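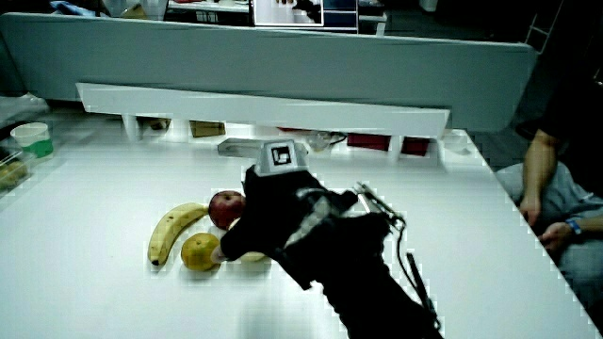

茶水间水果供应调整说明

自十二月起，Erkham 办公区的水果改为每周配送两次，供应商由 Skyrme 换为 Tivham。新合同按件计价，每次配送118件，品种以香蕉、苹果、柑橘类为主，第四种随季节更换。夏季试行的切块盒装水果不再续订，八月的损耗记录显示其当日剩余量偏高。

存放要求如下。

香蕉与苹果分开放置。苹果成熟过程中释放乙烯，会加快香蕉转黄和出现褐斑。短时间同放在台面上影响不大，过夜则应分筐。香蕉不入冰箱，低于12度时果皮容易发黑，果肉一般仍可食用。

柑橘类常温通风保存即可。果皮带青不等于未熟，部分早熟品种在果肉糖度达标时表皮仍有绿色，收货时不以皮色作为退货依据。判断以手感和重量为准：同等大小取较重者，蒂部应干燥，无软陷。

苹果可冷藏，温度设在2度，放入下层抽屉，袋口留缝。表面有磕伤的单独取出，当日先食用。

清洗在取用前进行，不要整批预洗。果皮残留水分会缩短存放时间，柑橘类尤为明显。台面用中性清洁剂擦拭，果汁溅到后及时处理。

收货登记沿用 Pruler 系统，栏目有三处改动：“外观等级”取消；“成熟度”由五档减为三档（硬、可食、需当日食用）；新增“破损件数”，无破损时填零，不留空。登记截止时间为当天下午四点，逾时提交的破损记录不计入当次退款。

单次配送破损超过22件时，可要求整批更换，需在收货当日提出，并附重量单。

剩余水果在周五下班前清点。可食用的移至二楼公用冰箱，已软化的投入厨余桶，贴在果皮上的标签先撕下。香蕉皮同样归入厨余。

本季度水果预算余额为700元，不足以增加品种，芒果和葡萄的申请顺延至下季度再议。对柑橘类过敏的同事请告知 Wing-yan Tam，她会调整所在楼层的配比。

配送箱为周转箱，空箱叠放在货梯口左侧，随下次配送收回，请勿挪作他用。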